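Notes pour l'intervention - Acheter une occasion à plus de deux : l'inspection avant signature

Diapo 1. Se présenter vite. Dire que je travaille chez Presum depuis l'ouverture de l'atelier de Drarnmont, que je m'occupe des contrôles avant reprise, et que je ne vends pas de voitures. Prévenir que les questions se prennent au fil de l'eau, sauf celles sur le financement, que je garde pour la fin.

Rappeler le sujet : une voiture d'occasion, un acheteur qui n'est pas mécanicien, 40 minutes sur place. Qu'est-ce qu'on regarde, et dans quel ordre ?

Diapo 2. Les papiers d'abord. Demander le carnet d'entretien et les factures avant même de faire le tour du véhicule. Comparer les kilométrages d'une facture à l'autre. Un trou de deux ans dans les factures n'est pas rédhibitoire, mais il faut poser la question et noter la réponse. Vérifier le numéro de série sur le châssis et sur la carte grise. Raconter le cas de la berline d'Evbridge : carnet tamponné partout, aucune facture derrière, et une courroie de distribution d'origine.

(Ne pas s'étendre sur la berline, l'an dernier j'y ai passé la moitié de l'exposé.)

Diapo 3. La carrosserie. Se placer à l'avant, s'accroupir, regarder les flancs en enfilade. Les jeux entre les portes et les ailes doivent être réguliers. Une aile dont la teinte tire un peu autrement que la portière a été repeinte, ce qui n'a rien de grave si le vendeur le dit. Passer la main sous les bas de caisse. Regarder le fond du coffre, sous le tapis, là où l'on voit les soudures.

Diapo 4. Les pneus. Lire la date de fabrication sur le flanc. Un pneu de 7 ans avec de la gomme reste un pneu de 7 ans. Une usure plus forte sur le bord intérieur fait penser à un problème de géométrie. Quatre marques différentes sur quatre roues : demander pourquoi.

Diapo 5. Moteur froid. Insister là-dessus. Prévenir le vendeur au téléphone qu'on veut le trouver froid, et poser la main sur le capot en arrivant. Ouvrir le bouchon d'huile, regarder s'il y a un dépôt clair. Niveau du liquide de refroidissement, couleur du liquide. Démarrer, écouter, laisser tourner pendant qu'on fait le tour des équipements : vitres, climatisation, désembuage, sièges chauffants s'il y en a.

Diapo 6. L'essai routier, 25 minutes si le vendeur accepte. Un peu de ville, un peu de voie rapide, une côte. Radio éteinte. Freiner franchement une fois, après avoir regardé le rétroviseur. Sur une transmission intégrale, faire quelques manœuvres à fond de braquage sur un parking, fenêtres ouvertes, et écouter les claquements. Sur une boîte automatique, noter les à-coups entre les rapports, à froid puis à chaud.

Transition vers la négociation. Boire un verre d'eau.
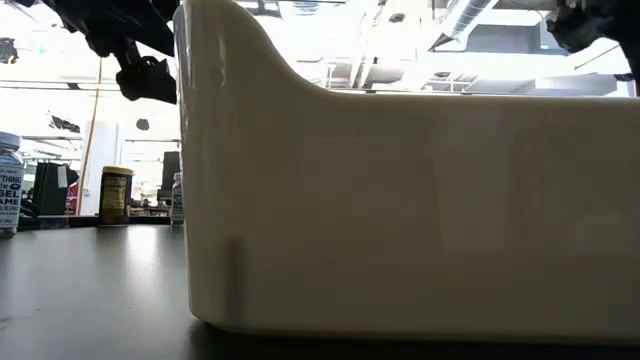

Shakuntala Nishad m'a objecté, à la répétition de novembre, que 25 minutes d'essai, c'est beaucoup demander à un particulier, et qu'elle préfère un trajet plus court avec un passage obligé sur voie rapide. Je le dis à la salle tel quel. Elle a raison pour les petites citadines. Pour un diesel de forte cylindrée, je maintiens ma durée - il faut que tout monte en température.

Diapo 7. La négociation. Chiffrer les défauts avant de parler du prix. Prendre la grille de Matei, celle qui tient sur une page, et la remplir devant le vendeur. Une remise de 5 % sur une voiture saine vaut mieux qu'une grosse remise sur une voiture dont on ne sait rien. Ne pas verser d'acompte sans document écrit.

Diapo 8. Questions. Si on me demande mon avis sur une marque en particulier, renvoyer à l'historique du véhicule. Si on me parle des rapports payants en ligne, passer la parole à Relu Ursu. Les grilles imprimées sont à prendre à la sortie, côté vestiaire.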